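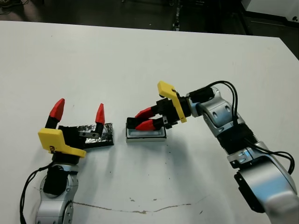 The tabletop, with dark grey floor beyond its far edge.

Review: Nasow acoustic annotation software for animal vocalisation research

Reviewed by Selvaraj Sikder, Meltstead Bioacoustics Group

Overall assessment: Recommended for groups with established recording protocols. Less suitable for short student projects.

Purpose of the review

The Meltstead group studies contact calls in domestic goats and the alarm calls of two species of ground-nesting bird. Until this year its recordings were labelled by hand in a general-purpose audio editor, and the labels were copied into a spreadsheet before analysis. Nasow is a desktop program intended to replace both steps. It finds candidate calls in a long recording, proposes a start and end point for each, and lets the user assign categories from a list prepared in advance.

The review was conducted on the standard licence, paid for from the group's operating budget. The supplier had no part in the assessment and did not see this text before it was published.

Material used

The test set contained 2,596 goat calls from 11 animals, recorded in pens and at pasture. All had been labelled previously by two members of the group working separately, and any disagreements had been settled by a third. A second set of 1,322 bird calls was used to see how the program behaved with short, high-pitched sounds in wind. The recordings were made on several models of field recorder and differ in quality, as is usual for material gathered over a number of seasons.

Installation and first use

Installation is simple on a current computer. The program asks for a folder of recordings, a folder for its own files and a category list in plain text. The category list deserves care at this stage. Categories may be renamed later but they cannot be merged, and a group that begins with too many fine divisions will have to export its labels, edit them elsewhere and bring them back in. The manual mentions this limit only in an appendix.

The main window shows the waveform at the top, the spectrogram beneath it and the list of proposed calls at the right. Colours and time scale can be adjusted and the settings are kept between sessions. Keyboard shortcuts are provided for every common action. Our annotators were working without the mouse by the end of their first afternoon.

Detection of calls

Detection of goat calls was good. The program located nearly all of the adult calls in quiet pens and placed the boundaries close to those chosen by hand. Kid calls were found less reliably, particularly when two animals called together. In these cases Nasow tends to propose one long call, and the annotator must divide it. The split command is easy to use, although it discards any notes already attached to the original entry.

Performance on the bird recordings was weaker. Gusts of wind were often proposed as calls under the default settings. Raising the detection threshold removed most of the false proposals and a noticeable share of the real calls with them. Groups working mainly outdoors should expect to spend time on filtering before detection, and may find that the gain over manual labelling is modest.

Classification

Nasow includes a module that learns from calls already labelled and suggests a category for the remainder. It will also suggest the identity of the caller where enough labelled examples exist. The suggestions for call context (feeding, separation, approach of a handler) were useful as a first pass. The suggestions for individual identity varied a great deal from animal to animal. Older does with distinctive voices were recognised well, while yearlings from the same litter were regularly confused with each other.

The program reports a confidence score with each suggestion, but the documentation does not state how the score is calculated. This is a serious omission in a research tool. The group does not intend to publish results that depend on these scores until the method has been described. Labels confirmed by a human annotator are marked separately in the exported file, and for that reason the difficulty does not affect ordinary labelling work.

One further caution applies. The module divides labelled calls into training and test portions at random. Calls from a single recording session can therefore fall on both sides of the division, and the accuracy shown on screen will be higher than would be obtained with a new session. Users should hold back whole sessions themselves. A setting for this purpose would be a welcome addition.

Export and compatibility

Labels can be exported as comma-separated text or in the Stustata table format. Both opened correctly in the statistical packages used by the group. Time stamps are given in seconds from the start of the file. Clock time, where the recorder has stored it, is not carried across, and we had to restore it with a short script. Accented characters in file names caused a fault: recordings from our partner station at Ó Dálaigh were skipped without warning until the files were renamed. The supplier has acknowledged the fault, and no date for a correction has been given.

Support and cost

Enquiries were answered courteously, usually by the next working day. The licence is annual and covers a single computer. A laboratory with several annotators will need several licences, and there is no reduced rate for students. Projects remain readable after a licence lapses, but they cannot be edited.

Recommendation

The Meltstead group will renew its licence and will use Nasow for all goat recordings. Bird recordings will continue to be labelled by hand for the present. Prospective users are advised to try the program on material they have already labelled and to settle their category list before the first import.

Version reviewed: 11, standard licence. Reviewed in June.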